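Does Background Noise Change How Well You Remember a List of Words?

Final project report, Intro to Research Methods
Craddock College

Why I picked this

I do all of my studying at the Wimum, which is the coffee place across from the bus stop, and my roommate does all of hers in dead silence with the door shut. We have been arguing about this since the first week of school. When the project sheet said "pick a question you care about," I didn't have to think very long.

My question was pretty simple. If you learn a list of words in a noisy place, do you remember fewer of them than if you learn the list somewhere quiet? My guess going in was that noise wouldn't matter much, and yes, I know I was rooting for my own side.

What I did

I got 28 people to take part, mostly from my dorm and from the Ferholm dining hall (a table by the exit and a bowl of candy will get you pretty far!). Everybody did both parts, one quiet and one noisy. Half of them started with quiet and half started with noisy, so that getting tired or getting better at it wouldn't mess up just one side.

For each part you got a sheet of plain everyday words, stuff like "ladder" and "butter," and 2 minutes to look it over. Then I took the sheet away and you wrote down every word you could remember. The noise was a recording I made at the Wimum during the lunch rush, played through a speaker set at 70 percent volume. I wanted to use real decibels but the meter app on my phone gave me a different answer every time, so I stuck with the volume setting and kept the speaker in the same spot on the table. 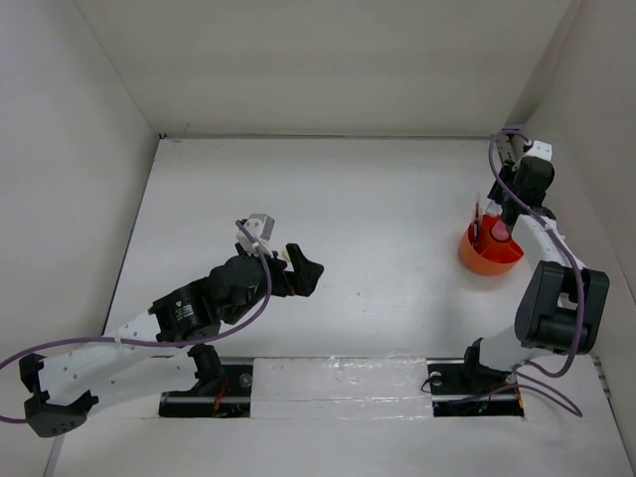
Picking the words took way longer than I expected. My first lists had too many food words in them, and people would just guess foods until they got some right. I ended up throwing those out and pulling new ones from an old spelling book with 875 words in it. I crossed out anything I thought people might not know, and then shuffled the rest and dealt them out like cards.

What I found

People did remember more words in the quiet part. The gap was smaller than my roommate wanted and bigger than I wanted. A few people did better with the noise on, and when I asked them afterward, most of those said they usually study with music or the TV going. I didn't put that question on the form, so I can't do much with it, which bugs me a lot.

The mistakes were interesting too. In the noisy part people wrote down more words that were never on the list at all. I went back and checked whether they were picking up words from the recording, but you can't really make out any talking on it — mostly it's dishes and the milk steamer.

What I'd change

I'd ask about study habits before the test, for sure. I'd also do the whole thing in one room. I had to move from Zasden Hall to the dorm lounge partway through, and the lounge has a vending machine that hums, so my "quiet" wasn't the same quiet for everybody.

I'd like to try it with reading a real chapter too, because word lists aren't what I'm studying at the Wimum anyway. I still go there, but I've started bringing earplugs for the memorizing stuff.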